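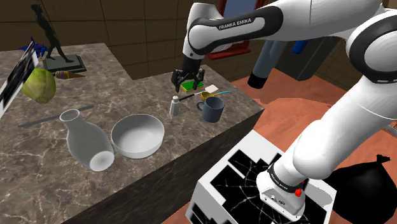
Simulated counter with a Franka arm, sponge in the gripper.

Tips for recording kitchen tidying examples in simulation

These notes cover clearing and wiping tasks on a worktop, recorded by teleoperation and used to train a policy by imitation. They assume a working simulator and an operator who has done at least one practice session. Most of them came out of the Collden kitchen set, which now stands at 122 accepted episodes.

Setting out the worktop

Write the task sentence before placing anything. "Put the sponge in the bowl" is a usable sentence. "Tidy up" is not, as two operators will finish it in two different states.

Mix things that belong in a kitchen with a few that do not. A cabbage, a mug and a dish brush are expected. A statue on a pedestal is less so, and a policy that has only met crockery tends to reach for whatever is unfamiliar. Keep the odd items in for the whole set, and move them between episodes.

Lay some objects down. A vase on its side needs a different approach from a vase standing up, and random placement with upright poses only will never produce one. We tip one object in every third layout.

Check for overlap after placement. Let physics settle for two seconds with the arm parked, then look for anything still moving. A thin handle resting on another object will often creep, and the first frames of the episode then show motion that the arm did not cause.

Leave gaps of at least one finger width round the target in the first 37 episodes. After that, crowd it. Starting crowded wastes operator time on failed approaches and teaches nothing that the later episodes do not.

Gripping soft and awkward things

Sponges: most simulators treat them as rigid blocks. Set the friction a little higher than looks right and close the fingers slowly. If the sponge shoots out sideways, the contact is too stiff; lower the stiffness before blaming the operator. Grip across the short side where there is room, and keep the scrubbing layer in the same orientation for any episode labelled as wiping.

Dish brushes: take the handle near the balance point. A grip at the far end lets the head swing on the lift, and the swing carries on into the placing stage.

Knives: handle only. Reject any episode in which the fingers close on the blade, even when the knife ends up in the right place. The simulator will not object, but the recording may one day be replayed on hardware.

Mugs: decide whether the handle or the rim is the permitted grip and put it in the task notes. Both are sound. Changing over halfway through a set is fine if the label changes as well.

Small shakers: approach from above with the fingers half closed. A fully open gripper knocks the neighbours.

Driving the arm

Pause for half a second above the target before descending. The pause gives a clean point for splitting the episode into reach, grasp and lift. Do not pause anywhere else. Long idle stretches are learnt as readily as useful motion, and a policy trained on them will stop over the counter and stay there.

Keep corrections in. If the first grasp slips and the second holds, save the episode and tag it "recovery". Mutua Barasa, who reviews the Collden recordings, aims for around 10 per cent of the set in this class — enough to show the way back from a bad grasp without making bad grasps look normal.

Change operators between batches. Each person has a habitual approach angle, and it shows in the data.

Labelling and storage

Label on the same day. Store the random seed, the object list and the starting poses with each episode, so that a faulty one can be rebuilt and recorded again. We use Nidik for playback and keep the files under the task sentence, the layout number and the operator's initials.

Watch every episode once at double speed before accepting it. Look for fingers passing through objects, objects sinking into the worktop and success flags raised while the gripper is still closed. In January we threw out layout 107 completely: the bowl had no collision mesh on its inner wall, and everything placed in it had come to rest on the counter underneath.

Hold back whole layouts for testing, never single episodes from a layout already used in training.

We use cookies to remember your reading preferences. Accept all | Manage settings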